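Imelda Barredo: «El papel me enseñó a tener paciencia»

Encontramos a Imelda Barredo en su taller de Talavera, con las manos manchadas de tinta marrón. Enseña scrapbooking desde hace años y en junio terminó su curso más largo, dedicado a los álbumes de familia. Nos recibe con café y nos pide que no apoyemos las tazas en la mesa grande, donde tiene unas páginas secándose.

Empezó, cuenta, por una caja de zapatos. «Mi madre me mandó 300 fotografías desde Filipinas, todas mezcladas, sin nombres y sin fechas. Yo quería ponerlas en un álbum normal, pero me daba pena no escribir nada al lado. Compré papel, compré tijeras, y las primeras páginas me salieron muy feas. Las conservo todavía».

Sus alumnas suelen llegar con la misma preocupación, la de estropear una foto que no se puede repetir. Imelda les aconseja trabajar con copias y guardar el original en un sobre sin ácido. «Después ya cortan con más alegría», dice. En la primera clase no permite adornos, solamente una foto, dos papeles y un título escrito a mano. Muchas protestan por la letra. Ella les responde que la letra de la abuela también era torcida y que hoy todas quisieran tenerla.

Le preguntamos por el estilo antiguo, que se ve mucho en las páginas de este curso. «Me gusta, pero hay que tener cuidado con el marrón. Si todo es marrón, la foto desaparece. Yo pongo siempre un color pequeño, un botón azul o un hilo rojo, cerca de la cara de la persona». Para envejecer los bordes usa una esponja casi seca y empieza por las esquinas. 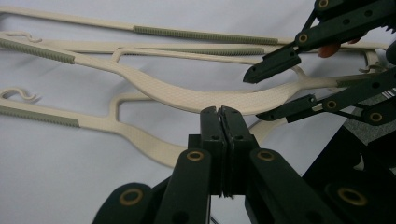

Perchas de color beige sobre tela blanca.

Entre los trabajos del curso recuerda con cariño el de Dindo Estrella, que vino para acompañar a su mujer y acabó matriculándose también. Dindo hizo un álbum sobre la banda de música donde tocaba de joven, que se llamaba Musitix. «Trajo partituras viejas y las usó como fondo. Tardó tres semanas en una sola doble página. Yo le decía que podía pasar a la siguiente y él me contestaba que faltaba el trombón».

No todo le parece bien en este oficio. Los materiales han subido de precio y las colecciones cambian demasiado rápido para su gusto. «Una alumna empieza un álbum con un papel y cuando vuelve a la tienda ese papel ya no existe. Por eso yo recomiendo comprar dos hojas más de las necesarias y tener siempre cartulina lisa, que combina con todo». De adhesivos prefiere la cinta de doble cara. El pegamento líquido lo deja para las piezas de madera, porque en el papel fino hace ondas.

Para el próximo curso prepara un cuaderno de viaje de tamaño pequeño, con bolsillos para billetes y mapas, y un taller de encuadernación sencilla con aguja. Las inscripciones se hacen en el mismo taller. Antes de despedirnos le preguntamos si ya terminó el álbum de su madre. «Voy por el año de mi comunión», responde, y nos abre la puerta.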